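## 5. Mounting the Nita gripper and first approach to the fixture panel

This section is for the Nita three-finger gripper when it is delivered together with the Granthorpe fixture panel. If you bought the gripper alone, read 5.1 and 5.2 and then continue with section 6.

Revision of 26 September 2022. It replaces the sheet that was in the box with units shipped before March.

### 5.1 Before you start

- Main power of the arm is off and the plug is out.
- The wrist flange is clean. Oil on the flange must be removed with a dry cloth.
- You have the hex keys from the Murden tool bag. Ball-end keys are not allowed for the finger joints.
- The serial number on the gripper and on the delivery note are the same. For the panel set, the number begins with 1727.

> **Caution:** The fingers can close by their own weight when the lock pin is removed. Keep your hand outside the fingers during all the steps of 5.2.

### 5.2 Mounting on the wrist

1. Put the gripper on a soft surface with the fingers pointing up.
2. Turn the wrist by hand until the mark on the flange looks to the front of the cell.
3. Lift the gripper to the flange and let the dowel go into its hole. It must go in without force. If it does not, lower the gripper and turn the wrist again a little.
4. Insert the flange screws and tighten them crosswise, first by hand and then with the key.
5. Connect the signal cable and close the collar until you hear a click.
6. Lead the cable along the lower side of the forearm and leave a free loop at the wrist joint.
7. Remove the lock pin and keep it in the tool bag. You need it again for transport.

**Note:** Do not tighten the finger joint screws at this moment. They are set at the factory. A finger joint which feels too stiff is described in section 9.

### 5.3 Teaching the approach point

The approach point is the position where the arm waits before it goes down to a holder on the panel. It must be taught again each time the panel was moved.

1. Switch on the power and wait for the steady green light on the controller.
2. Select **Manual** and set the speed to 5 percent.
3. Open the fingers fully.
4. Drive the gripper to the panel at a tilt, with the middle finger leading. The side fingers should stay clear of the rails.
5. Stop when the tip of the middle finger points to the edge of the panel. Do not touch the brackets.

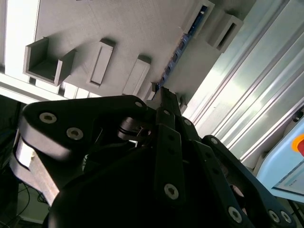
Anikó Sárközi asks if the point can be taught with the gripper straight down, as on the older Lapointe unit. It can, but then the palm comes too near to the taller holders and the program will stop with error 1993. Please use the tilted approach for all holders with an open side.

6. Press **Save point** and give it a name. Names with spaces are not accepted.
7. Drive back, then call the saved point 3 times at the same low speed. The tip must return to the same place each time.

> **Caution:** Keep the emergency stop within reach of your hand during step 7.

If the tip does not return to the same place, check the flange screws first and repeat from step 3. If the difference remains, write down the wrist angle from the screen and send it to service together with the serial number.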